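April, workshop notebook, grocery budget tracker

Got the Lodex sheet talking to the Batau export before lunch, and I'm so pleased with it! Six months of receipts now land in the right categories with hardly any fixing by hand. Aitken store receipts still come in with the date and month swapped, so watch for that.

The fun part was the savings column. Moving the weekly shop to Curness frees up $62 a month, and if that goes straight at the card balance (still $2000 on the test household) the payoff date jumps forward a lot - way more than I'd guessed. Ran it four times to be sure.

To do: add a line for bulk buys, split out household stuff from food, try it with a smaller starting balance.

Also want to test rounding every price up to the next dollar.

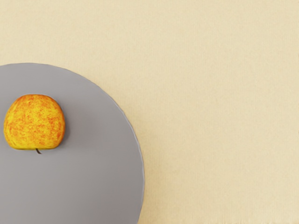
Rounding up might make the food line look worse than it is, so keep the exact totals in a second column.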